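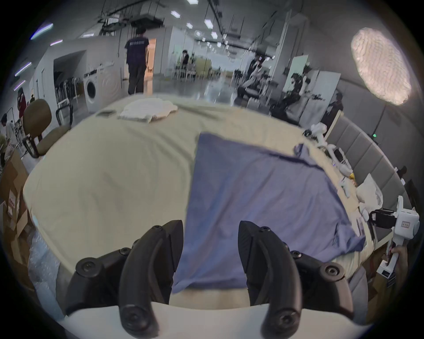

Filed under: Shop Rules, Cloth & Grippers
5 min read
Jan 18, 2019

I spent most of last August arguing about a laminated sheet of paper. It's the rules sheet for our folding table, and the version hanging up now is the ninth or tenth. I've lost track, and the old ones are in a drawer somewhere under the tape guns.

A few of you wrote in after my last post wanting the full list, so let me go through the bits that survived. Some of it we took from the handbook they use over at Koech (thanks again for letting us borrow it!), and the rest we learned the slow way.

The rule people push back on most is the one about starting positions. Every item of clothing gets dropped or tossed before a run, never laid down nicely. I know, I know - it feels rude to mess up a shirt you just folded. But when we went back through the first batch from the Ledberg job, 158 of the 400 runs started with a shirt so flat and square it might as well have been ironed. Nobody's laundry looks like that. We threw those out and did them over, and I was not popular that week.

Next, the pinch. Go for a corner, a hem or a seam, and close on it once. If you miss, open all the way, back off, and try again. What you don't do is nibble at the fabric with little half-closes until something catches. Nibbling gets the job done, sure, but then you've got a recording full of nibbling, and guess what the arm is going to learn from it.

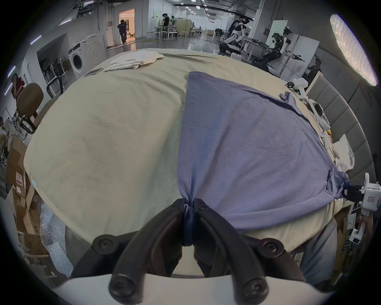
And once you've got hold of the cloth, keep your free hand out of it. This was the hardest habit for me personally, because I'm a smoother. I see a wrinkle and my left hand just goes! We ended up with a rule that if a bare hand touches the item in the middle of a run, you say so out loud and the run gets marked. No lecture, no sad face from whoever is on the laptop. We had a stricter version for a while and all it did was make people keep quiet about it, which was so much worse.

Then there's the stuff on the table. The sheet used to say "clear table" and that was all, and we fought over it constantly. Does a phone count? What about a bag? The wording now is that the item needs enough space to be opened out fully, and anything else has to stay put from the start of a run to the end of it. Don't tidy halfway through. If something is going to snag a sleeve, move it before you begin. The folks on the Cirden project want a bare table every time, and that's fine for what they're doing, but I still think ours is the better rule for homes.

Breaks! We do 3 sets and then stop, and by stop I mean put the gripper down and go get a coffee. Your wrist won't complain until much later in the day, but your folds get sloppy long before that. I pushed for five sets back in the Prornunau days and I was wrong, so there, it's in writing.

Two smaller ones that fit on the back of the sheet:

Check the finger screws before the first run of the day. A loose finger wobbles a tiny bit and you won't notice it until you play the recording back.

If you're walking past somebody's run, just walk past. Don't freeze, don't duck, don't wave.

I'm still not happy with what we say about socks. They're too small for the corner rule to make much sense, and inside-out ones are a whole other fight. If your shop has wording for that, please send it my way and I'll put it in the next version.

Posted in Shop Rules | Questions? Use the contact page
© 2019 All rights reserved. Back to top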